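Is a perforated strap any good for hanging keys?

Posted in Home Organizing, Sullside Community Help

Estrella Serrano
I have a drawer with spare keys for two sheds, a bike lock, my mother's place and who knows what else. My brother-in-law swears by bending a length of punched metal strap into a loop and hanging a split ring off it wherever you want one. I'm not convinced. It sounds like a lot of fuss to replace a bowl. Has anyone lived with one of these for longer than a weekend? Do the rings stay put?

6 replies

gratunitz
I've seen people call this "a system." It's strap with holes in it. That said, I'll give it one thing: a ring threaded through a hole can't slide down and bunch up with the others, and in a bowl they always do. Whether that's worth an evening of pinching your fingers in split rings is up to you.

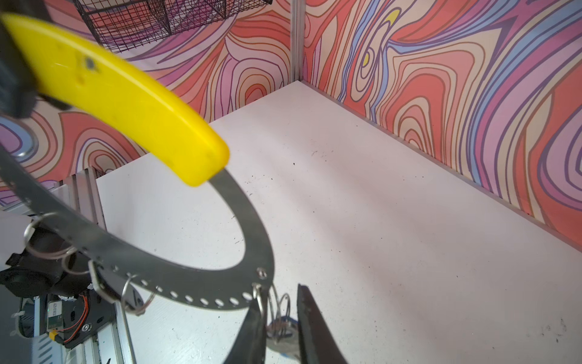

Dark gray strap, split rings spaced along the curve.

Look at the strap before you buy. The thin stuff kinks when you bend it and the cut end will scratch you, so file it. I'd also skip any kit. I saw one listed for 20 dollars and couldn't find anything in it that the hardware aisle doesn't sell by the foot.

Eder_on_the_hill
works fine for me, had mine since December. label your keys though or its pointless

bemura247
Sorry, but labels matter more than the strap. You can hang every key perfectly and still stand there trying them one by one in the shed door. Half of those keys probably don't open anything anymore. Try them all first, throw out the dead ones, and see if you still need anything fancier than a hook. My guess is you don't. If you do go ahead, check that your rings fit through the holes before you start bending. Mine didn't.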